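How to Get Sweat Stains Out of a White Shirt

Yellow marks under the arms come mostly from antiperspirant mixing with sweat. Chlorine bleach can make them darker, so leave it on the shelf. The method below works on cotton and most blends. Check the care label before you start.
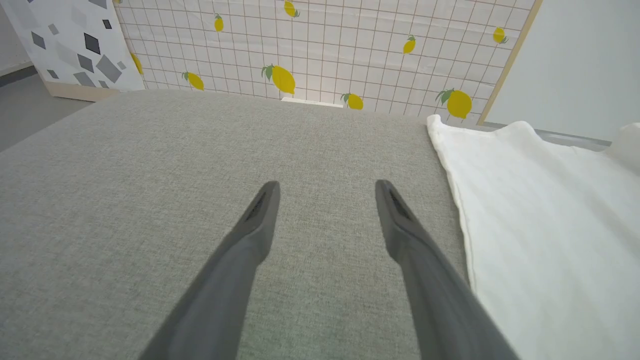

Baking soda and dish soap do most of the work. Mix 3 tablespoons of baking soda with enough water to make a thick paste, then add a squirt of soap. You will need a flat place to spread the shirt out. A padded top covered in light gray fabric, like the one in the photo, is fine for sorting and checking, but put a towel down before the paste comes out.

Steps

1. Turn the shirt inside out and rinse the underarms with cool water.

2. Rub the paste in with an old toothbrush. Go easy on knits, which stretch. Leave it on for 90 minutes.

3. Rinse and look at the seams. Paste collects there and dries white. Lay the shirt down and check both sleeves, including any folds.

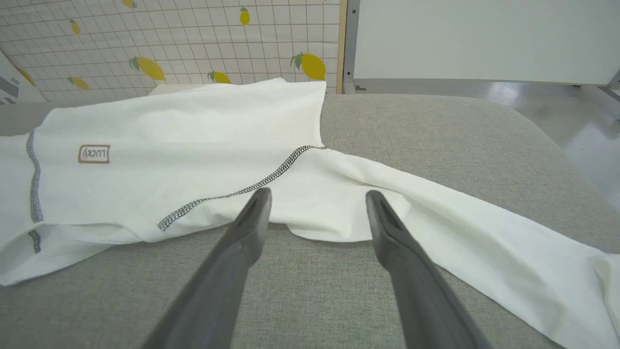 4. Wash on the warmest setting the label allows. Skip fabric softener.

5. Air dry. Dryer heat sets whatever is left of the stain, so repeat steps 2 to 4 if you still see yellow.

Old stains

For marks that have been there since April or longer, soak the shirt overnight in oxygen bleach and warm water first. Reda Bouzid wrote in to say two rounds were needed on an old work shirt.

Updated August 13, 2023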